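Lurico opens home chore trials to second group of households

Lurico has widened its home chore trial to a second group of households, the company said in March. The two-armed machines, which run on software from Itent, are being tried on everyday jobs such as tidying living rooms, handling cloth and clearing floors.

The first group logged 2,898 chores over 6 weeks. Of those, 1,091 were finished with no help from a person.
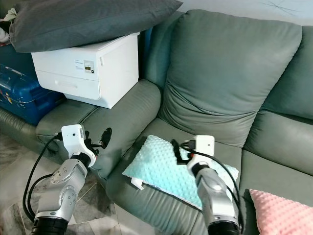 Cushions and cloth are among the items handled.

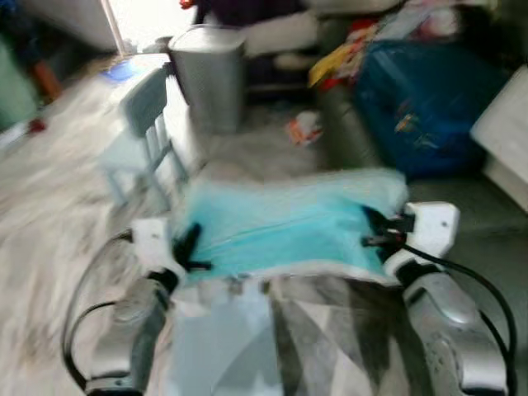
Can a machine take over the housework yet?

Only in small pieces. Picking up a single item from a clear surface usually goes well. Folding, sorting and anything that has to be done in order still needs someone close by, and most jobs take longer than they would by hand.

Flillska, a store chain, is running a separate test on restocking shelves and has reported 149 stoppages so far, most of them caused by soft packaging.

Lurico has not set a price or a sale date. A smaller model, called Wei, is due to join the home trial later this year.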